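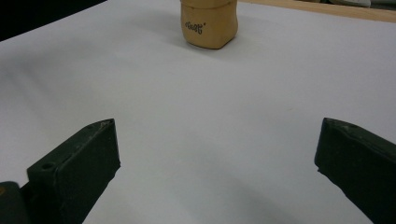
Wrist view from the hand-held gripper: both fingers, white table top, wooden block at the far end of the gap.

From: Assunta Piras
To: mindska-users
Subject: Re: [mindska-users] finger mask eating the target?

Gianni Pace wrote:
> Since moving to the October build my grasp proposals keep landing on
> the fingers themselves. If I widen the finger mask they stop, but then
> I lose anything sitting near the gap. Is there a sane default for
> mask_margin? I'm on 16 pixels at the moment and it feels like a lot.
> Also, do people mask shadows, or leave them to the segmenter?

Hi Gianni,

Oh good, somebody else has met this one! I spent most of last week in the same hole and I think I can save you some time.

Leave mask_margin small. I'm down to 4 and quite happy with it. The trouble in my case was that the mask was a fixed polygon, drawn once with the gripper wide open, and the fingers don't sit there once they start to close. The new build lets you pass a mask per opening width, and the Vitale loader will blend between them. I made five, which took me less than an hour including tea.

The frame at the top is one I like for testing. The fingers are dark green on a white surface, so the edges ought to be easy, but look at the soft shadow on the table between them. My old threshold joined that shadow to the right finger and called the whole lot "gripper". Exactly where you want to be looking for things to pick up!

So, on your second question: I don't mask shadows any more. I turn on the local contrast step before the segmenter and let it sort them out. On my set of 1,000 frames, bad proposals on the fingers dropped from 108 to 16, and most of the ones left are from frames where the light is really poor.

One more thing to check is border_reject. The block in that frame runs off the top of the view, and with border_reject on it gets thrown away before the planner ever hears of it. I keep it off and give border objects a lower score - they usually come fully into view as the hand moves in, and the tracker is happy to pick them up from there.

I've put my masks and config in the Gedberg folder on the Huldale share. The masks will need redrawing if your fingers are a different shape, but the config should load as it is. I'd love to know what numbers you get.

Assunta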